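Transcribing old club newsletters for a digital archive, where do I start?

Our local soccer club has 343 scanned newsletters and I'd love to get them searchable!

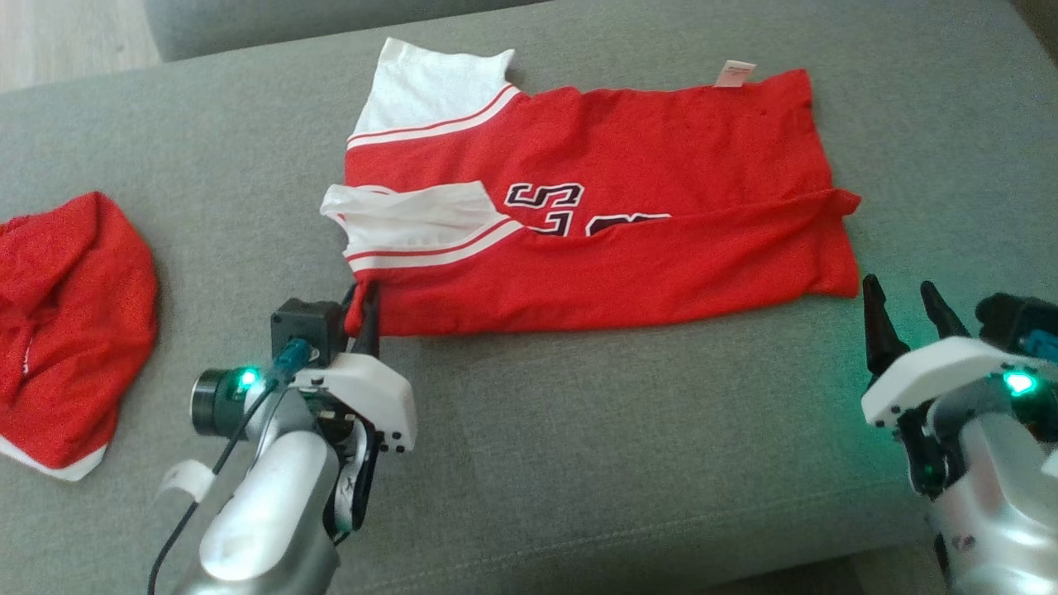
2 replies, sorted by oldest

Flurina Kaufmann
Oh, what a fun project! Try a small batch first, maybe 4 issues from different decades, and write down your spelling rules before you type a word. We did 2,637 pages of the Reisinger letters this way (took us until August) and I'd do it again tomorrow! Keep the original scans untouched and put the issue date in every file name.

Othmane Zaki
Clundik reads old print pretty well. Bad with columns though.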